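Teaching by Hand: A Gallery from the Staltmont Home Sessions

Welcome! This page collects our notes and pictures from the tabletop work we did under the Vida project, where people show a robot a job by doing it themselves with a pair of hand-held grippers. If you came over from the Ludari page, this is the part with the bottles and cups. If you are new, start anywhere. The entries follow the order in which we tried things, more or less, and I have left in the tasks that gave us trouble.

A quick word on how we work. The person doing the showing holds a gripper in each hand, squeezes to close the jaws, and carries on with the job as they would at home. The gripper records what its camera sees and how wide the jaws are open. Later the same kind of jaws go on the end of an arm, and the arm tries to do what the person did. We also do some sessions by remote control, with the arm in one room and the operator at a desk, and both kinds get a mention further down.

Getting a feel for the grippers

Everybody squeezes too hard on the first day. I did, and I had been reading about this stuff for months! The jaws don't need much. Once the pads are touching on both sides you can stop, and the model learns a much nicer grip from people who do.

Barnabás Jakab has the best hands of any of us. He goes slowly on the way in, speeds up once he has hold of the thing, and slows down again for the last inch. We ask new people to watch him for a while before they pick up a pair.

Standing things up

This is my favorite family of tasks. You have bottles and tumblers on a table, some standing, some lying down, and the job is to get them all upright. It sounds like nothing, and then you try it with two fingers per hand and find out how much your wrist normally does for you.

A tall tumbler is the one to be careful with. Come in level, low on the body, and keep the jaws even so that one side doesn't push before the other arrives. If you grab it up near the rim it wants to tip as soon as you let go.

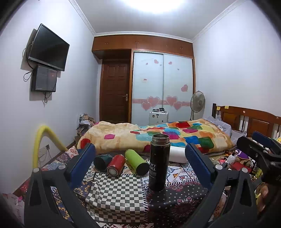

Bottles on their sides are harder again. You can't simply close on them and lift, because then you are holding a bottle sideways in the air and still have to turn it. The way that works best for us is to take hold close to the neck, raise that end, and let the base stay on the table as a pivot. Barnabás does this in one smooth roll. I do it in about three pieces and it still counts.

Round bottles roll, of course. When one gets away we keep recording and go after it. A chase like that is worth having, and the arm needs to know what to do when its first try fails.

Cloth, color and clutter

We used to do all of this on a bare gray bench. The arm got very good at gray benches! Then we moved it to a kitchen table with a flowered cover and it reached for the flowers.

So now we go to people's homes and work with what is there. Busy tablecloths are great. Checks, paisleys, patchwork, anything with strong shapes that could be mistaken for an object. Bedrooms are great too, with their odd corners and ceiling lights and things piled up. We ask our hosts to leave the room as it is, and we only clear enough of the table to work on.

One small thing we learned about cloth: it creeps. Every time you drag a bottle, the cover comes along a little, and after ten minutes the whole layout has shifted. Some of us smooth it out between takes. I have stopped bothering, and the model seems happy either way.

Two hands

Working with a pair of grippers opens up a lot. One hand can steady while the other turns. One can pass to the other. We started the two-handed sessions in September and I wish we had begun sooner.

The trick is to give the idle hand somewhere to be. People let it drift in front of the working hand, and then the camera gets a lovely view of the wrong gripper. Holding it off to the side, open and still, is enough. It takes a day or so before that feels natural.

By remote control

Our remote setup is called Ono, and it lives on the second floor at Staltmont. The operator moves a pair of handles and the arm follows a moment later. That moment is small, but you feel it, and you learn to wait for the arm before you close.

Remote sessions are slower. On a good afternoon with the hand-held grippers one person can get through the bottle task several times as often as they would at the desk. What you get in return is motion the arm has already managed once, with its own joints and its own reach, and for tight spots that is hard to beat. We use both and argue happily about the mix.

Where things stand

The standing-up set now has 1114 takes in it, from 4 homes. The first training run used 800 of them and the rest were kept back for checking. Results on tumblers are very good. Bottles lying down are coming along, with some trouble when two of them touch.

Next on the list are lids. Barnabás wants to begin with flip tops and I want to go straight to screw caps, so we will probably do a bit of each. If you have a table with a really loud tablecloth and a free morning, write to us through the Vida contact page. We bring the grippers and the bottles, and you are very welcome to have a go yourself.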